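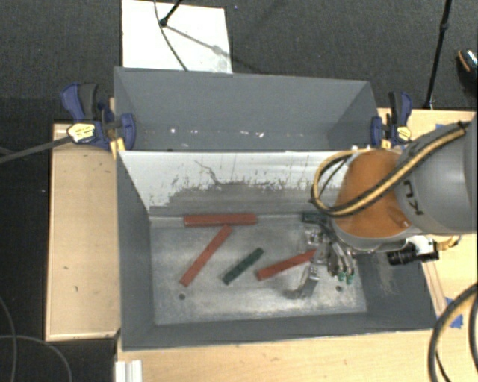

The splice was bad, the woman from Brinkmann said over the phone, and she wanted to know who had signed for it.

I said I had. It was my name on the sheet for the Stotgate cabinet, port 29, and I had tested it before I shut the door.

She said the loss had gone up overnight. Half of Zarneck had no line, including the school and the surgery, and she had been taking calls since seven.

I drove out again. It had rained on the hill and the lane was full of stones. The cabinet stood where the lane meets the main road, with a Puvus sticker peeling off one side. I got the key out, opened it and put the meter on port 29. The reading was fine. I put it on 28 and that was fine too.

I rang her back.

- Then it's further down, she said.

- It's twelve kilometres to the next joint.

- You had better get started, then.

I walked the first part with the tester on its strap. At pole 19 a farmer was mending a gate. He asked if I was the one who had cut off his daughter. She was in Canada, he said, and they talked every morning at eight. I told him I was looking for the fault. He pointed his hammer at the next field, where a new fence post stood right on the line of the duct.

- Put that in yesterday, he said.

We looked at it for a while. Then he went for a spade, and I went back to the van for the sleeve and the closure.

It took us until four. He held the lamp while I cleaned the ends, and he didn't talk, and I was glad of that. When the light came up on the meter I rang Brinkmann and gave her the figure.

- And who do I put down for it? she asked.

The farmer was filling in the hole. I said to put down the frost.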